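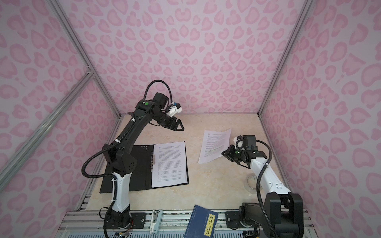
Pointed fingers or padded fingers for paper on a two-arm setup?

Posted by rudell_bench in Grippers and End Effectors

Hi all, long-time lurker. I've got two arms bolted to a common rail and I'm trying to settle on fingers before I order any more. The job is paper handling: turning pages that are clipped in a ring binder, and picking up single printed sheets lying on the table next to it. A4, ordinary copier stock, nothing fancy.

At the moment both sides have the parallel gripper with the narrow fingers. I've also got a set of padded ones from Flotari (wide, soft silicone face) that I tried for an afternoon and then took off again, so I'm not sure I gave them a fair go. I ran 151 page turns with the narrow fingers and 13 of them went wrong. Of those, 9 were double pages, where it came up with two sheets instead of one. The rest were mostly the finger skating across the top page and not getting under anything at all.

Each arm has its own wrist camera and there's a fixed one looking down over the table. I'm steering mainly off the wrist view and I do like it, because I can read the print on the page and see where the green highlighter lines are, which makes a handy landmark for how far over the page I am.

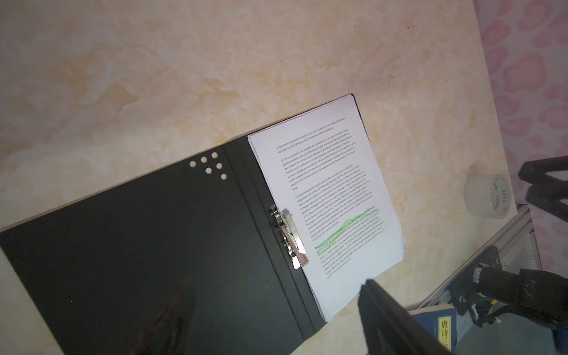
What I can't judge from that view is height. The finger closest to the lens is a big dark blur right when I need to know if it's touching paper or sitting a couple of millimetres above it. So part of me thinks the fingers are fine and it's the camera I should be fiddling with.

Has anyone compared the two kinds of finger properly on paper? And would you fix the camera first? Budget is small, and I'd prefer not to reprint the wrist brackets if I can help it.

nilsuwan_tinkerer

Narrow fingers, no question, for anything that's clipped down. The padded ones are lovely on a box or a bottle but they need an edge to close on, and a stack of pages doesn't give you one. I had the same doubles you're getting and most of it went away when I stopped coming straight down. Come in low from the right-hand edge, touch the corner, drag it a little toward the clip so the top sheet buckles, and close on the buckle. Slow is your friend! I run that bit at a quarter of my normal speed and the rest of the turn at whatever I like.

Also use your second arm. I leave one holding the far side of the binder for the whole turn, otherwise the folder creeps across the table and by the tenth page your nice saved positions are rubbish. A strip of non-slip mat underneath does nearly the same thing if you'd rather keep that arm free.

For the loose sheets, don't try to pinch them in the middle. Slide the sheet until a corner hangs over something. The edge of the binder cover works well enough.

pallasel_fan

just get the Pallasel suction cup, picks up paper first go. I've got 2 and never looked back

marbletop

Suction on copier paper is hit and miss, and it'll bring up doubles just as happily if the vacuum's too strong, so I wouldn't buy it for this job alone. It also won't let you curl the page, and once the sheet's on rings or a clip it has to curl or it tears at the holes.

On the camera, I'd leave the brackets alone. Your fixed view is the one to use for height. Put it up next to the wrist feed, same size, and watch the gap between the fingertip and the page there while you do the sideways lining up in the wrist view. Took me a week to get used to looking at both and now I can't work without it. If you're recording, check the two feeds are in step too, mine were out by enough to make me think the gripper was closing late when it wasn't.

One cheap thing to try before you order fingers: a wrap of thin rubber (bicycle tube is fine) on one fingertip only, and leave the other one bare. The grippy side drags the top sheet up and the smooth side slips in underneath. My doubles dropped a lot with that. The rubber does pick up toner and goes shiny, so wipe it with a bit of isopropyl every so often. 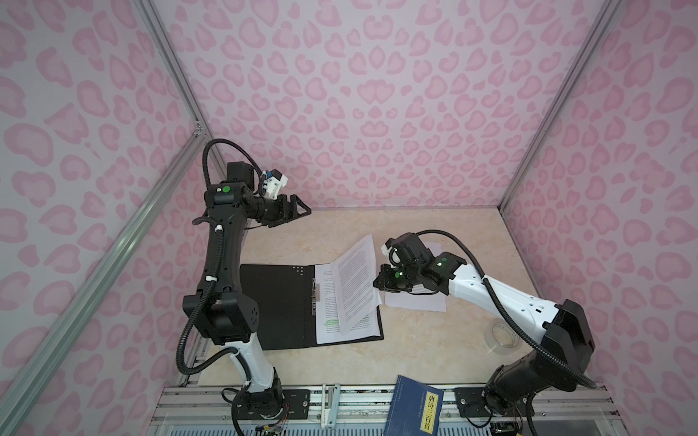 Related threads

Wrist camera lens too close to the fingertips, any fixes?
Padded fingers leaving marks on glossy paper
Keeping both arms zeroed after moving the rail
Which cable conduit survives constant wrist rotation?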